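Review: Dolon two-finger gripper pair, bought for kitchen handling work
2025-06-10

We ordered two Dolon grippers in November to replace the Enent units on our two-armed bench robot. The list price was 479 each, before adapter plates. The plates are sold separately and are missing from the first quote unless you ask for them, so ask.

Fitting took an afternoon. The bolt pattern matched our wrists through the adapter, but the supplied cable is short for anything that has to reach above shoulder height. We bought longer ones from Stukach and should have budgeted for them from the start. Total spend came to 1220 with cables and carriage.

Grip is good on thin edges. Lid rims, plate rims and tray lips are where the Enent jaws used to skid, and the narrower Dolon fingers get under them more often. Soft food is harder. The force setting has 10 steps and the lowest is still too firm for a fresh steamed bun unless the opening width is limited in software as well. The manual covers this in one line near the back.

Wear parts are the weak point of the purchase. Finger pads come only as a full set, and the lead time we were given was longer than the warranty desk's own estimate. Order a spare set with the grippers. Steam is also outside the stated operating conditions – the sales sheet says 'kitchen use' and the data sheet does not – so anyone planning for cookers should get that point in writing before raising the order.

Against the Chiu pair we had on loan, the Dolon is slower to close and much easier to clean. Chiu includes the plates in the price, which narrows the gap considerably.

I would buy them again for rims and crockery. For a line that handles mostly dough I would wait for softer pads.

Ginette Joly
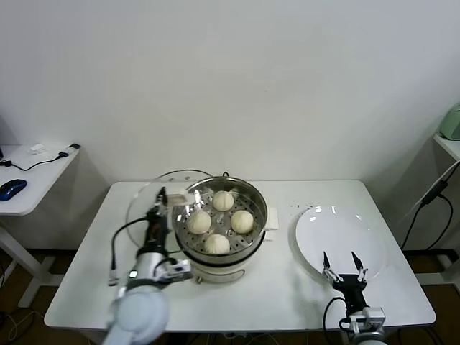
Hoi-yan Poon: Did the 1220 include the spare pads? We were quoted for Dolon last month and the pads were a separate line, with their own carriage charge.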